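Visit to the Onska workshop, 2024-12-20

We were six people in the group, and Ingegerd Dalen met us at the side door with coffee. Onska makes small tables for schools and libraries, 800 in a good year, and all of them pass through the same two rooms.

The first room is for cutting and it is very loud, so we did not stay long. The second room I liked more. There the tops are checked before they get their legs. Tadeo Acuña, who came with me from Carnenance, asked why they make so many in white. Ingegerd answered that the schools want it, and that a scratch is easier to find on white.

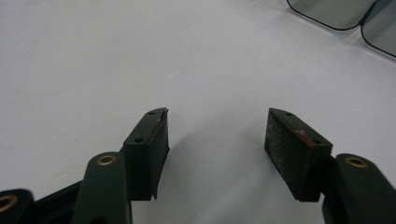 After this we had almost 30 minutes for questions. Shahab Taheri wanted to know about the edges, because at his school the children pick at them until they come loose. The edges are now rounded by hand with fine paper, and Corina Rusu let us try on a spare piece. Mine became uneven - she was polite about it.

We did not see the packing, which is done in another building in August and before Easter only. The bus back to the station goes two times in an hour from the stop opposite the gate. Bring warm shoes if you go in winter, the floor is concrete.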